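Limotholm series two: did the reunion episode need Corance there at all?

Reading time: 4 min

graca_fig
Right, I've had a cup of tea and a night's sleep and I still want to talk about the reunion, so I hope you'll all forgive a long one. I loved series two of Limotholm. I watched every episode with my mum on the phone (she is a few minutes behind me because her telly is slow, so I have to keep my mouth shut, and I am not good at it). But that reunion left a sour taste. They had Corance on that little sofa for what felt like an hour, answering for things her brother said in the papers, and her brother wasn't even on the programme! She came fourth, she made that lovely speech on the pier, and she hardly got to mention either. Did anyone else feel a bit sorry for her?

Graça Figueiredo

iestyn_n
I did, Graça, and I'm not even a fan of hers. I thought she was hard work in the house, especially over the washing-up rota, and I voted for Fonseca every week. But the host kept going back to it. She said, quite politely, "I'd rather talk about the show," and he read out another bit of the interview. My wife went and did the bins at that point, and she never does the bins.

kisbridge_horacio
I'm going to disagree, gently I hope. Corance signed up for the reunion knowing what had been in the papers. Her brother's interview came out well before they recorded it, and she'd been posting about it herself. If you post about a family row to all your followers, you can't be too shocked when a presenter brings it up. I thought she handled it well, mind you. I just don't think she was ambushed.

graca_fig
Horácio, that's fair as far as it goes, but posting one message asking people to be kind isn't the same as wanting to chat about it under studio lights. I went back and read what she wrote. It was two lines long and it didn't name him.

bernardo_a
Two lines the first time. There was a second one the week after, which she took down, and that one did name him. I'm not saying it makes the reunion right, only that Horácio isn't making it up.

For what it's worth I was in the audience! I put in for tickets back in October and had quite forgotten about it. There were 169 of us, they told us so when they were counting us in, and we sat there for about 4 hours with one break. What you saw on screen was a very small part of it. There was a long bit where Fonseca and Corance talked about the night they got locked out in the rain, and it was the funniest thing of the whole evening, people around me were wiping their eyes. All cut. I was so disappointed when I watched it at home.

iestyn_n
Oh now that IS annoying. I'd have swapped the whole brother business for that. Did she seem all right on the day?

bernardo_a
She seemed tired, but then so was everyone by the end. She came over and waved to our side during the break, and she was laughing with Fonseca when they walked off. I wouldn't like to guess more than that from where I was sitting.

yigit_dagdelen
Hello all, long-time reader, not much of a poster. I used to work on programmes a bit like this one (never on Limotholm, and I won't say which) and I'd just add that the presenter very rarely picks those questions. They come down his earpiece. People are being quite rough on him over on the other thread and I don't think he deserves all of it. The edit is where I'd point the finger, if I had to point it anywhere. Somebody had that rain story in front of them and chose the brother.

graca_fig
Thank you Yiğit, and please do post more, that's really interesting. I hadn't thought about the earpiece. I've been grumbling about him to my mum all morning and now I shall have to ring her back.

kisbridge_horacio
Yiğit is right about the edit, I'd think. Where I still part ways with the rest of you is the idea that they should have left it out altogether. If they had, we'd have had a thread 39 pages long saying they were hiding something. We've had threads like that before, and I have written in most of them!
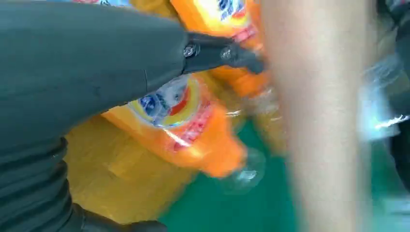 What I would have liked is five minutes on it, near the start, one question and one answer, and then on to the things we watched the programme for. The pier speech. The fishing boat. Whatever went on with the missing key, which I've rewatched twice and still can't follow. Corance could have had her say about her brother and we'd all have moved along.

iestyn_n
I could live with five minutes. Not sure I could live with the missing key again though. Fonseca had it in his coat, surely?

kisbridge_horacio
He did not! Look at the coat in the kitchen, it's a different coat.

bernardo_a
Same coat, different light. He was asked about it on the day and only grinned.

graca_fig
Please can we have the key in its own thread, I beg you. Last time it went on for weeks.

Going back to Corance, her newest post went up on 2024-05-22 and it's only a thank you to everyone who voted, with a picture of the harbour. No mention of the reunion or the family. I left her a nice comment, and I'd say do the same if you've a minute, whichever side you're on.

yigit_dagdelen
Done. And I'm afraid I'm with Horácio on the coat.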